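Prenavwood Kitchen Pack – FAQ

Quick answers, updated in May. If yours isnt on the list, write to Simone Vieira on the support desk.

What do I get?
The simulated kitchen, the counter objects, a set of pick and lift tasks, and the scripts to run them. No hardware. You bring your own arm model or use the one in the pack.

Who is it for?
Small teams that want to try out grasping before they tie up a real arm. Schools too. A few hobby users, mostly on the Figueiredo forum.

Is it the same as Umameo?
No. Umameo is the older pack, tabletop only, plain blocks and cups. Still sold, still gets fixes. If you own it you get a discount on this one – log in first or the price wont change.

How many layouts?
1000 in the standard license. Each one shuffles object positions and counter finish. Want more? The generator script makes them, just change the seed. Leave it running over lunch.

What are the objects like?
Ordinary kitchen stuff. Bottles, mugs, spoons, bread. Some are easy. The spoons are not – thin, flat on the counter, fingers have to come in low. Start with something that has a neck or a cap.

Can it grip by the cap?
Yes. Task file 2105 is the usual one to start from. Parallel-jaw gripper comes down from overhead, fingers on the orange pump cap, light-blue bottle comes up off the marble. Expect a bit of tilt when you hold it that high up. If you want it straighter, grip lower on the body and turn the approach angle in the config.

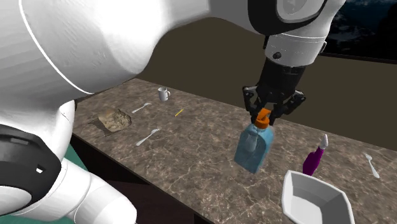 Do I need a big graphics card?
Depends. Rendering on, yes, a decent one. Rendering off, most desktops from the last few years cope. Laptops get hot. Run fewer copies at once.

Can I use my own gripper?
Yes, if you have a model file for it. Two-finger ones drop in with hardly any work. Suction cups need the add-on, sold seperately. Hands with more fingers – not yet, Aparecida Dantas is working on it, no date.

Can I add my own objects?
Yes. Put the mesh in the user folder, set the mass and friction, restart. Forget the mass and it loads as zero and floats off. Most common ticket we get.

Does what I train carry over to a real arm?
Partly. Rigid things do best. Anything soft or shiny, plan on extra tuning. We dont promise a success rate and you should be careful with anyone who does.

What does it cost?
1430 for a lab license, one payment. That covers 2 machines. Schools pay half, send proof from a school address. Monthly plan is gone, sorry, old subscribers keep theirs.

Can I get a refund?
Before you download the full pack, yes. After, no. Try the demo first – one layout, three tasks, no time limit.

Where do updates come from?
Through Voseslow, the launcher. Keep it open when you install or the licence check fails and you start over. Offline install is possible, ask Simone for the file.

It crashes on start?
Update the driver. Then delete the cache folder. Still crashing, send the log, the whole log please, not a screenshot of the last line.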